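### 3.2 Pixel icons and print size

We wanted to know how small a pixel-style icon can be printed on a sticker before people stop recognizing it. Demissie and Alcaraz drew 37 icons on a 16 by 16 grid, each with no more than four colors.

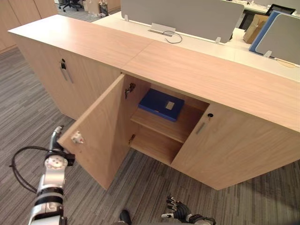
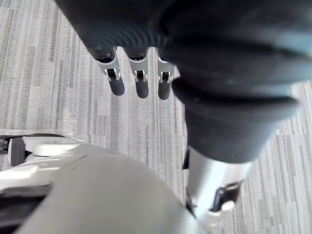 **Figure 2.** Office cabinet with its middle door open (first panel); robot fingers over the striped carpet (second panel).

### 3.3 Procedure

The icons were printed by Genberg on matte white vinyl in three widths. The smallest was 17 millimeters. Each participant saw every icon once, in one width only, and typed a one-word name for it. There was no time limit. Mercado and Bautista scored the answers separately and settled disagreements by discussion. Plurals and common spelling mistakes were accepted.

In total, 400 people took part and 839 answers were left blank. We scored blanks as misses. Two icons, the kettle and the anchor, were redrawn after a pilot in December, and the pilot answers are left out of the analysis.

### 3.4 Outlines

Half of each print run had a one-pixel dark outline. The outline was added outside the original drawing, so an outlined icon takes up 18 by 18 pixels. We kept the printed width the same, and the pixels in outlined icons are therefore slightly smaller. Section 4 reports the two sets separately.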